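Everything In Its Cup: sorting out a shared dressing table
Project report, Home and Interior Design, second year
Group: Temitope Osagie, Craig Nisbet, Femi Bashir
Tutor: Mandla Ngcobo

1. What we set out to do

Our brief was to take one small surface that people use every day and make it easier to live with, without buying furniture. Other groups went for desks and shoe racks. We picked the dressing table, mostly because Temitope shares hers with two housemates at Bovomberg and all three of them lose things on it constantly. We were sold on the idea in one lunch break!

We gave ourselves a few rules. Nothing could be screwed or glued down. Every container had to be see-through, or nearly. The whole lot had to lift off in under 2 minutes so the top could be wiped. And it had to survive a normal morning, when three people want the same brush at half past seven.

2. Finding out what goes wrong

Before touching anything we kept a diary through August. Each housemate wrote down every time she had to hunt for something, and what it was. We ended up with 136 entries, far more than we expected, and Craig typed up the lot (thank you Craig). Small bottles came out worst. They roll, they fall behind the mirror, and they look alike from above. Pens were a surprise second. It seems everybody does their shopping list while they do their hair, and then the pen goes under a scarf and stays there.

Brushes were hardly ever lost, being so big, but they got in the way of everything else. Laid flat, a round brush takes up the room of several bottles. That one finding changed our plan completely. Our first sketches had a long tray for brushes along the front, and we scrapped it the same afternoon.

3. Choosing the containers

We borrowed or begged everything, so the final set doesn't match, and we've grown fond of that. Femi tried a wooden cutlery box first. It looked lovely but you couldn't see what was at the bottom, and the entries for that trial week went up. After that we stuck to our see-through rule.

The two that lasted were a clear acrylic organiser with a diamond pattern on its sides and a white translucent caddy with a dip in the front wall. The organiser does the tall, thin things and the caddy sits beside it. The dip matters more than you'd think. With a straight front, your fingers hit the edge every time you reach in, and with the curve you can get hold of something short without tipping the whole thing over.

We worked on a plain white top so that anything left lying about would show up straight away.
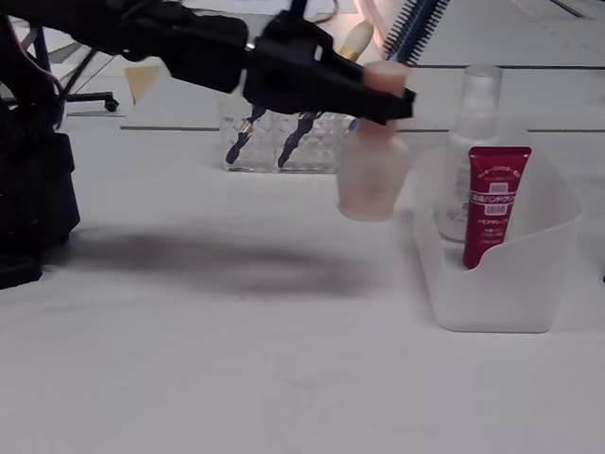 Fig. 1. The small pink bottle, with the pens and brushes in the clear organiser behind.

Bottles like the pink one were the hardest to place. We tried them in the organiser and they sank between the pens. We tried them on their own in a saucer, which worked for one person and failed for three. In the end we settled on standing them in the open next to the caddy, as long as there were never more than 4 out at once. Any extra go in the drawer. It sounds strict, but all three housemates said it was the easiest rule to keep.

4. Things that aren't toiletries

Aminu Ogbonna, who runs the workshop and came to look at our halfway display, asked what happens when somebody puts down something that has no business being there. Great question, and we had no answer! So we spent a session on oddments. We asked people in the studio to empty their bags and lend us one item each, the more awkward the better, and then stood them among the usual things to see what they did to the layout.

It was the most fun we had on the whole project. Keys vanish into anything. A phone wants to lie exactly where your elbow goes. Soft or rounded things are a nuisance because they lean on their neighbours, and anything in a net is worse, as the mesh can catch on bristles when you pull it away.

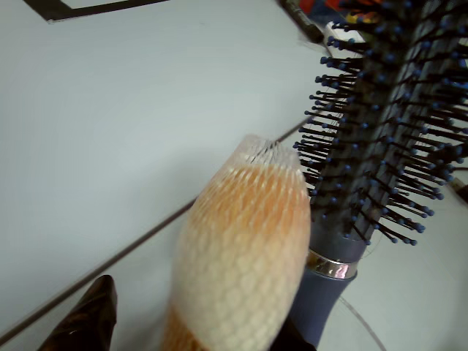

We argued for a good while over whether the big round brush should stand with its head up or down. Femi was for head down, to keep dust off. Craig and Temitope wanted head up, so the bristles don't get squashed and you grab the handle end without looking. We tried each way for a week and head up won easily. It does mean the brush needs a bit of space to itself, and it shows up any stray hairs, so a quick comb through went on our weekly list.

5. Did it help?

Yes, and we are really pleased with how much. We repeated the diary for the same length of time with the new layout in place and got 20 entries. Most of those were pens again. One housemate still puts hers behind her ear and walks off with it, and we don't think any container will fix that.

Clearing the top for a wipe was well inside our limit once people had done it a few times. The first go was slower, as Temitope lifted the organiser by one corner and sent the contents across the floor – lift it with both hands, low down.

6. What we would change

The caddy slides. A strip of rubber underneath would sort it, and we'd like to test whether that breaks our no-glue rule (Mandla says it doesn't if it peels off). We'd also try the layout with somebody left-handed. All of us are right-handed and so are the housemates, so the tall things ended up at one side without anyone really deciding it.

We would start the diary earlier too. A month felt like plenty when we planned it, but people were away for part of it and the last few pages are thin.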